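Home | Columns | Letters | About

I own 20 T-shirts and wear maybe five, so when people tell me to iron them all I just laugh. Ironing is a hobby — a perfectly nice one, like stamps — and we should stop treating it as a duty. My gran gave it 50 minutes every evening and I never once saw her enjoy it.

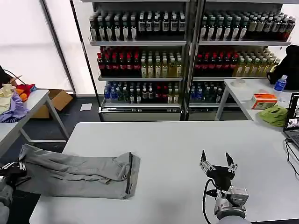 Creases don't bother me half as much as they used to! Most of them drop out by lunchtime anyway. A pair of light grey trousers folded lengthwise, soft wrinkles and all, is good enough for my shelf, and I'd wear them to a wedding.

Contact Urklow Columns | © Urklow | Back to top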